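Thread on elastic waistbands: why they go slack, what heat does to them, and how to replace one without taking the garment apart. Written for people who sew a little and own an iron.

1/ The stretch in most waistbands comes from one of two fibers: natural or synthetic rubber, or spandex (elastane). Polyester or nylon yarn is knitted, woven or braided over it. The cover yarn takes the abrasion. The core does the pulling.

2/ Construction matters more than brand. Braided elastic narrows when stretched. Knitted elastic keeps its width but is softer. Woven elastic keeps its width and resists rolling. Most sports shorts use knitted, stitched straight to the fabric in several rows, and the rows make the ruched look.

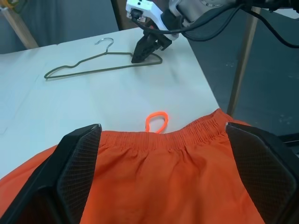
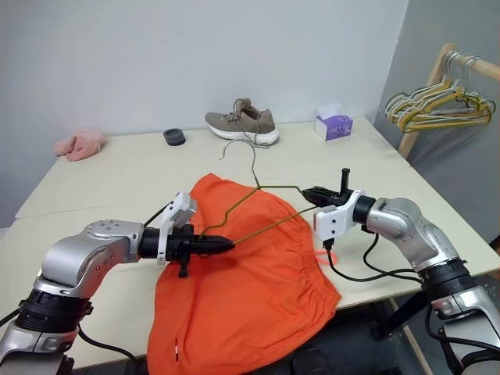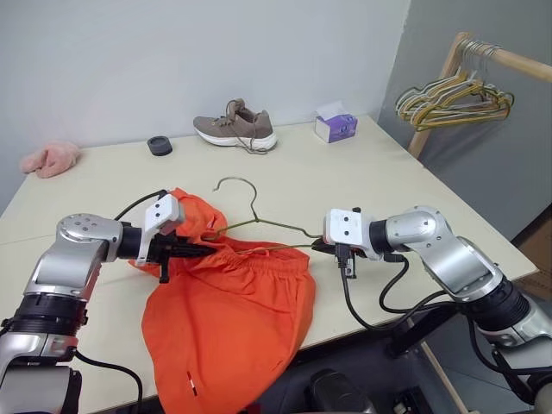 Orange shorts with a gathered elastic waistband.

3/ Can a slack waistband be brought back by washing it hot?

Hot water will tighten the cover yarn slightly for a wear or so, and it will age the core faster. Replacement is the only lasting repair. Treat any recovery after a hot wash as temporary.

4/ How elastic fails. Rubber cores oxidize. They go stiff, then crack, and you hear a faint crunch when you stretch the band. Spandex breaks down more quietly: the band gets longer, pulls less, and small clear or white ends start poking through the cover.

5/ The main causes, in the order I see them: tumble drying on high, chlorine (bleach or pool water), body oils left in the fabric, and storage under tension. Rubber suffers more from oils. Spandex suffers more from chlorine.

6/ Storage. A waistband stretched over a hanger for months is under constant load, and constant load produces creep. Fold shorts flat on a shelf. If they have to hang, use clips at the sides and leave the band at its resting width. Hanging to dry overnight is fine.

7/ Fabric softener. It leaves a coating on the cover yarn, and the coating holds oils. I stopped using it on anything with an elastic waist. Half a cup of white vinegar in the rinse does nothing for the elastic either way, so I skip that too.

8/ Test before you buy replacement elastic. Mark a length on the new band, stretch it to double, hold for a slow count of 8, release, measure again. If it comes back longer than the mark, leave it in the shop. The bargain spool I bought from Parnwood failed this straight off the reel. The Hrnčiar woven band passed and has been in two pairs of gym shorts since April.

9/ Casing or stitched-down? Look inside the waist. If the elastic slides freely in a fabric tunnel, it's a casing and the job is short. If rows of stitching pass through the elastic, you have a stitched-down band and the seam ripper will be out for a while.

10/ Casing method. Open three inches of the casing seam at center back. Cut the old elastic and pin the new one to its tail. Pull the old one out and it draws the new one in behind it. Overlap the ends by an inch, zigzag in a box, let it snap inside, close the gap.

11/ If the old elastic has crumbled and won't pull, use a large safety pin or a bodkin. Anchor the free end to the outside of the garment first. I have lost the tail inside the casing more often than I'd like, and the only fix is to start the threading again.

12/ Stitched-down method, version A: unpick every row, remove the old band, press the fabric flat with a cool iron, divide the waist and the new elastic into 8 equal parts, match the marks, stretch and sew. Tedious. Best result.

13/ Version B: leave the dead elastic in place, fold the whole waist down once to make a new casing, and thread a narrower band through it. You lose the depth of the old waistband from the rise. Fine on pajama bottoms, poor on anything cut short to begin with.

14/ Cut length. For a 1-inch knitted band I take waist measurement minus 3 inches, then add an inch for the overlap. For firm woven elastic I subtract 2. Pin it closed and wear it for ten minutes before sewing the join. Sitting down is the test that counts.

15/ Needle choice. A universal needle can pierce the rubber strands and cut them one by one, and the band dies along the stitch line first. Use a stretch or ballpoint needle, size 75/11 for light nylon. Longer stitches than you think, 3 mm or more, since the elastic will pull them together once it relaxes.

16/ Thread: polyester. Cotton thread snaps before the elastic reaches full stretch. If you hear popping when you pull the finished waist, the stitches are too short or the thread is wrong.

17/ Rolling waistbands. The band folds over on itself when the elastic is narrower than its casing. Leave no more than an eighth of an inch of slack in the tunnel height. If it still rolls, stitch vertically through the band at both side seams.

18/ Drawstrings. A cord takes load off the elastic, and a band with a cord in it can be cut slightly looser. Sew one bar tack through cord and casing at center back so the cord survives the laundry.

19/ Heat again, since this gets asked most. Drying on low is tolerable. Line drying in shade is better. Direct sun attacks rubber even where the dye shows no change. Keep the iron off the elastic entirely, including steam.

20/ Labeling. I write the elastic type and the month on the inside of the casing with a laundry pen. It takes seconds, and it's the only reason I can say anything about how long the different bands last.

21/ Suppliers, for those asking. Woven: Hrnčiar. Knitted, by the yard: Pidumell, who will cut short lengths. Bodkins and stretch needles: Wikuvstead. No arrangement with any of them, I pay the listed price.

22/ Swimwear is a separate subject. It needs chlorine-resistant elastic, usually cotton-covered rubber or plain rubber strip, and the seam allowances are handled differently. I'll do that one once the current test pieces have had a full summer in the pool.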